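Tokeo Cloth and Instruments, data card

Prepared by Parveen Liyanage and Shoaib Mohmand
Last changed: December 9, 2021

What is in this set

The set contains 481 pictures of green cloth and small metal instruments on a work table. It is made for people who study thin shiny things on a soft background, and folds in fabric. We began to collect it in April, because the older Drillwood set has only white paper under the instruments, and white paper is too easy.

The cloth

All pictures use green cloth. The color does not look the same everywhere. Near to the camera it can be a strong emerald, and from farther away it can be dark green or go a little to teal. We did not correct this. If your method depends on color, please read the notes of each session first.

We do not iron the cloth. Creases, lint and pale marks are part of the set and they are not labeled as damage. A stitched seam has its own label, "seam", and a fold has the label "fold" only if it makes a clear shadow.

The instruments

Tweezers are the most common thing. When only one thin part of an instrument can be seen, we write "metal part, type not sure" and we do not guess. Two people label each picture, and when they do not agree, the less exact label stays.

Samples

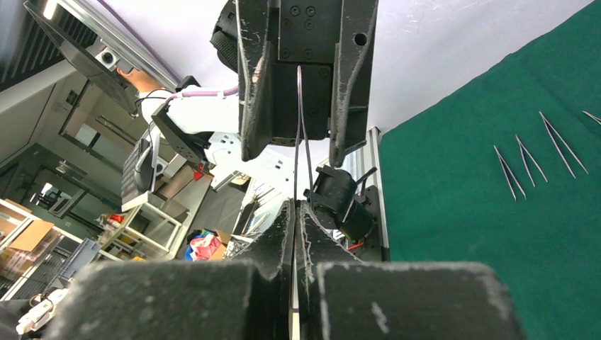
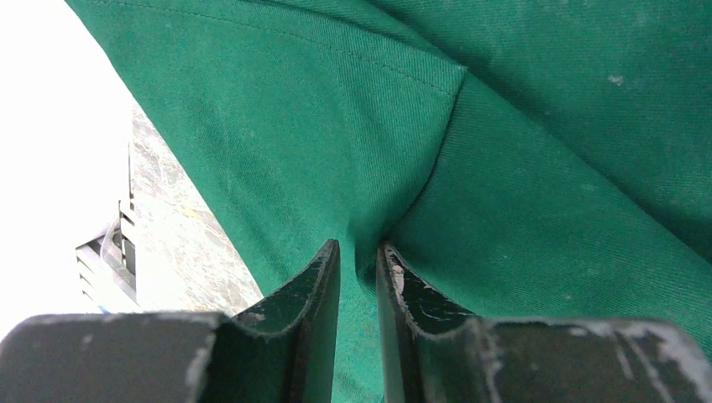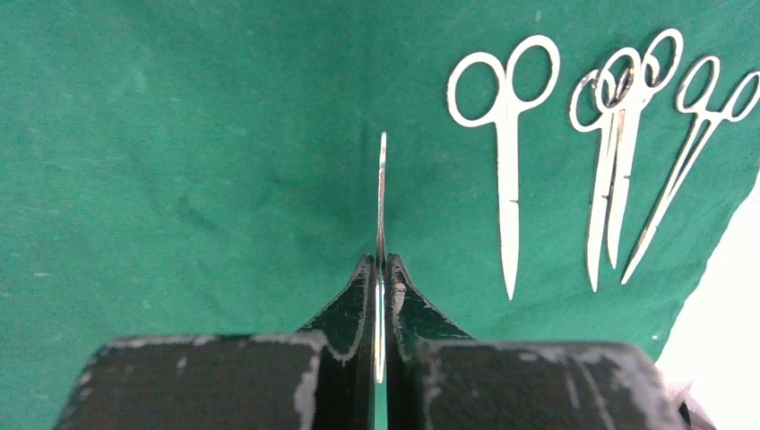

Folders and names

There are 4 folders: cloth, tools, mixed and unsorted. A picture goes to "mixed" when cloth and at least one instrument are both labeled. The folder "unsorted" has seven pictures where we still discuss the label - please do not use them for testing.

The label files are plain text, one line for each thing. The first word is the label, then comes the name of the labeler, then a free comment. Some comments are long. Shoaib likes to write down the direction of the weave, and this can be useful if you work on fabric.

Known problems

Bright lines on metal are sometimes labeled as an edge when they are only a reflection. We fixed this in version 2 for the folder "tools", but not yet for "mixed".

Small white specks on the cloth were called "thread" in the first version and "lint" now. The old word can still be found in a few comments.

Tweezers lying side by side get one label each, also when their tips are very close. In the Gunn set a row of tweezers is one label, so the numbers from the two sets cannot be compared directly.

Use

You can use the set for teaching and research. Please write "Tokeo Cloth and Instruments" and the version number in your text. For corrections, send us the name of the picture and the line you want to change. Parveen keeps the main copy at Colport and adds corrections when a new version is made.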